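PRESS RELEASE

August 2025

For immediate use

Drarwood open ground to become shared yard and events field — Zelura starts on site next month

Zelura has been given the go-ahead to bring the open ground at Drarwood back into regular use. Work on the first stage begins in September. Public access to the perimeter path stays open throughout, apart from short closures which will be posted at the gate.

The site has been without a proper use since the old depot lease ran out. Bare dirt, mostly, dusty in a dry month. Trees and scrub down one side. People in Skenden and Wuisan know it as the place you cut across to get to the river road, and 3,598 of them filled in the survey in February about what should happen to it.

Top answer by a long way — keep it open. Second was parking that doesn't turn to soup in winter. Third, somewhere to hold the autumn market without shutting the high street.

The approved plan does all three, on a modest budget.

The rocks stay

Early drafts had the row of pale rocks along the tree side lifted and taken away. That has been dropped. They mark the edge of the open dirt well enough and survey replies were firmly in favour of leaving them alone. No rock will be moved in stage one. The rough stony patch will be raked over and the worst of it picked out by hand.
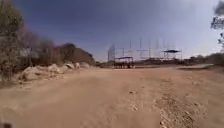
What happens first

Stage one runs for 26 weeks and covers:

Levelling and rolling the main area. No tarmac. A compacted stone surface on the parking strip only, the rest stays as earth.

Drainage along the low side, with a soakaway at the river road end.

A new gate, wide enough for market lorries, and a seperate walkers' gate next to it.

Parking for 40 cars, marked with low timber posts. No painted bays.

Three picnic tables under the trees once the dead wood has been cleared.

Stage two, which is not yet funded, would add water and power points for stallholders. Zelura expects to put in for that money in the new year.

Trees and scrub

A tree survey was done before the application went in. The tall growth on the left as you come in from Skenden is dry and thin in places, but most of it is sound and will be kept. Dead branches over the walking line come down first. The low strip of grass and scrub at the foot of the trees is not to be mown, driven on or used for storage by contractors, this is a condition of the consent and will be checked weekly.

Nothing will be cut during nesting season.

Vehicles on the ground

The ground is soft on top and marks easily. Tyre tracks curve right across the middle of it and the surface powders up when driven on. From the start of works vehicles will be kept to one signed route along the road side. Drivers who currently use the ground as a short cut between Skenden and Wuisan are asked to stop doing so now please, and use the river road.

Dust will be damped down on dry working days. Working hours are 8am to 5pm Monday to Friday, no weekend working planned.

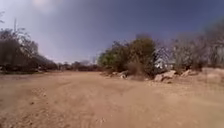

Market date

The autumn market stays on the high street this year. The first one at Drarwood is planned for next autumn, subject to the surface passing inspection. Stallholders already on the list do not need to re-apply.

Have a look at the plans

Drawings are on display at Wuisan library and at the Zelura office in Skenden during opening hours. Paper copies on request, large print as well. Comments on the gate position and the picnic tables are still welcome — the rest is now fixed.

Notes to editors

1. Zelura is a land and property management firm based in Skenden. It manages the Drarwood site on a long lease.

2. The consent covers stage one only. Stage two will need a fresh application.

3. Site visits for press can be aranged with the Zelura press desk, two working days' notice. Stout shoes.

ENDS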